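Teaching by the Thousand

At Foldale's workshop in Canport, a robot arm spends its mornings on a puzzle a child could finish before breakfast. Each run is saved as an example for Zavala, the company's learning system.

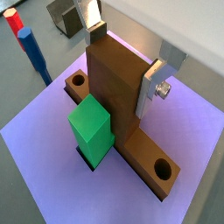
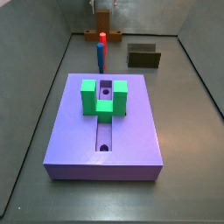
Colored parts, a purple base and a two-fingered gripper.
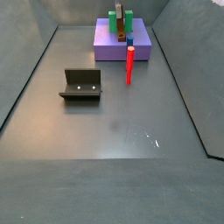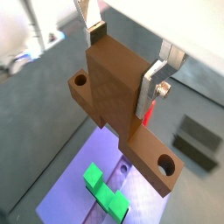 The target is 2000 examples of the full assembly. By the end of February the team had 816, and 413 of those had passed review. The rest were set aside, mostly for long pauses or missing video.

A failed fit is not always thrown out. If the operator backs off and tries again, the run stays in - the system needs to see how a mistake gets fixed. Starting positions are changed between runs so that Zavala does not simply memorize a path.

Review is slow. It takes 2 people, and both must agree before a run counts. Foldale has tried Cutulex, a sorting program, to flag the obvious rejects, but it still misses too many short stalls.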